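December, notebook, evening

Kettle's on and the dye shed is finally warm enough to write in, so I'm going to try to get down everything from the walnut and madder trials before I forget which pot was which. I say this every year, and every year I end up squinting at a row of labels in my own handwriting and wondering what on earth "M2 again but slower" was supposed to mean. So, properly this time.

We're still working toward the warm brick red that Muireann wants for the Valach blankets. She brought the old sample in again, the one with the moth hole, and we all stood at the window and passed it round. Rafsan thinks there is a little walnut under the madder. I think it's plain madder that got too hot and went brown, and I'd have said so with more confidence if I hadn't done exactly that to a whole skein last month. Anyway, we agreed to try both.

Wool is the Julus two-ply, scoured the evening before and left to soak overnight in the big enamel pot. 500 grams to each bath. It had a lovely smell when it came out, a bit sheepy still, and Rowena said it wanted a second wash. She was right, and I didn't do it, and I'll come back to that.

Mordant was alum with a little cream of tartar, same as the last batch. Brought up slowly, held at a bare simmer for an hour, left to cool in the pot with the lid on. Please, whoever uses the back burner next, turn it down further than you think you need to. It runs hot at the left side and the wool there felts if you look away.

First bath, madder alone. Ground root from the McGrath sack, soaked since the morning in rainwater with a spoon of chalk. The water here is soft enough that without the chalk we get orange, a very cheerful orange, but not a thing you'd want across a bed. Kept the heat low the whole way and moved the skeins every few minutes. Color came up slowly and evenly, and by the end of the second hour it was a good clear red, leaning a touch pink when held next to the sample. Rinsed, hung, dried a shade lighter than I hoped.

Second bath, walnut first and then madder over it. Walnut was the hull liquor that Donal Ó Néill put up in the fall, very strong, and I used far too much of it to begin with. I had the skein in for ten minutes and it was already the color of a saddle. Took it out, rinsed it, put in a fresh skein with half the liquor and half water, and gave that five minutes only. Then into the madder. This is much nearer! It has that softness at the edge of the red that I couldn't get any other way. Rafsan was very gracious about being right, and has mentioned it only four or five times.

The trouble is patches. Both of the walnut skeins have paler places near the ties, and a couple of streaks that I'm nearly sure are leftover grease in the wool. So that's Rowena's second wash, and I owe her an apology and probably a cake. I'll also tie looser. Figure-eights, with room for a finger.

Cillian cut a strip from every skein and pinned them to the card by the door, with half of each one covered so we can see what the light does. Leave the card alone until spring, please, even if it looks untidy.

Iron dip: one short length only, from the first bath. A pinch of iron in a cool pot, in and out. It went to a dull plum straight away. Handsome, but it's another blanket altogether. Muireann has asked to keep the piece, and I've written the weights on the back of her tag.

Exhaust baths are saved in the lidded buckets under the bench. There is plenty of color left in the madder and I'd like to get a peach out of it for the fringes, if it doesn't turn before I get to it. Somebody sniff it now and then.

For next time – wash twice, weaker walnut from the start, and weigh the hull liquor on the scale instead of trusting the ladle. I also want to try one skein with the madder left to cool in the bath overnight, since my grandmother always did hers that way and her reds are still red. Tovia yarn for that one, we have a small cone of it left and it takes color more kindly than the Julus.
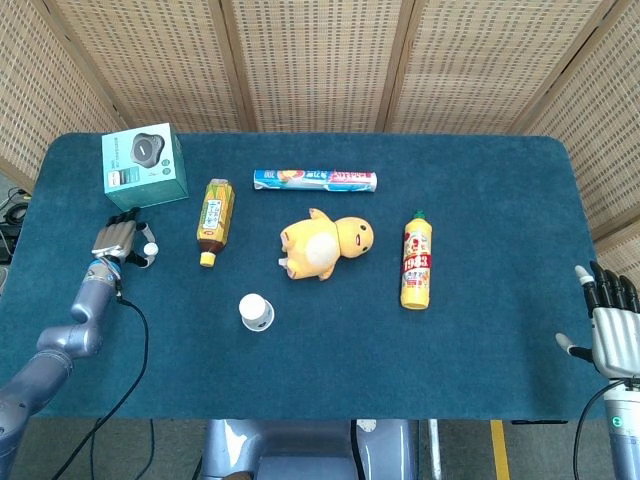

Rafsan has the key to the shed for the morning and will get the pots filled early, so the second wash can go on before the rest of us are in. Soap is on the high shelf, the plain one, and the rinse water should be as warm as the wash or we'll have felt by lunchtime.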